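Comparing two grippers on the same bench, quick version

Did this twice now for the Caldeira cell, writing it down before I forget. Assumes both arms are already homed and talking to the controller. If not, do that first.

What you need
Two arms, one table, one gripper per arm. A plate, a cup, a handful of small junk from the drawer. Mix the shapes: something round, something flat, something long and thin. The Ullico test sheet if you have it, otherwise any spreadsheet.

Step 1. Clear the cables
Move each arm through its full reach by hand, slowly. Watch the wrist cable. If it goes tight anywhere, add slack and go again. Skipped this in February and lost a connector.

Step 2. Match the settings
Same speed, same grip force, same open width on both. Start at 5 newtons. Write it on the sheet, you will not remember.

Step 3. Lay out the objects
Cup on its own, standing up. Everything else on the plate, not lined up neatly. Leave room between cup and plate so the arms dont fight over the middle.

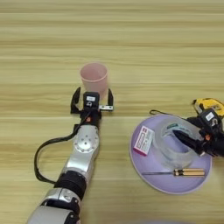 Left gripper open at the cup, right one down on the tape roll. Screwdriver and small box share the plate.

Step 4. Run the easy one first
Cup, from the side, fingers low. Close, lift, hold for 4 seconds, put back. Log slip, tip or clean. A light plastic cup likes to tip if one finger touches early, so nudge the arm sideways until both make contact together.

Step 5. Tape roll
Harder. Clear tape is bad for depth cameras, ours kept reading the table behind it. Set the height by hand for this one and come in from above.

Step 6. Swap
Other arm, same objects, same spots. Mark the spots with pencil before you start. Then compare.

Our numbers
76 tries per gripper at the Butotdale bench. The Porora fingers had 41 clean lifts on the first pass. Second set did better on thin stuff, worse on the cup. Full table when I get time, maybe Thursday.

If it keeps slipping
Wipe the finger pads. Check the force again. Then check teh mounting screws, ours had backed out a turn.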